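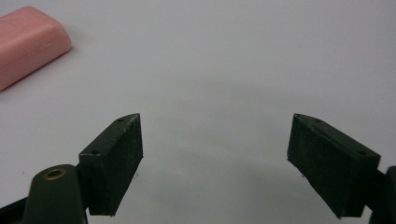
Pink block on white, fingers open.

Search this site Enter keywords Go

Gripper pre-session check, July 27, 2018
Checked by: Kerttu Valtonen. Project: Stulness

1. Finger pads: OK. Light scuffs on the inner faces, a few little flecks too. I'd leave them alone until October unless Fermín sees something worse!

2. Pad holes: OK, went over both sides with a flashlight.

3. Work surface: wipe again. Tiny dark specks near the fingers (I know, I know, but the model will happily learn specks if we let it).

4. Grip on the block: OK. I like to pick it up with the left, hold it just off the board for a second and keep the right one open and waiting. Gyula does it faster and I keep telling him slow examples are nicer to train on.

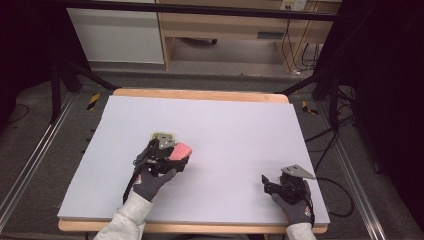
5. Cables: watch this one. The right side loops out over the floor, so step wide when you come around the table. I want it taped before Anežka starts her turn.

6. Gloves: OK, both on, left sleeve up to the cuff.

7. Floor tape at the far corners: OK, still there.

8. Recordings: 538 saved so far, 12 thrown out for bad starts. We can do up to 55 more before lunch if the wrists hold up :)

Open items: 3 and 5. Arvo to sign off.

We use cookies to improve your visit. Accept Learn more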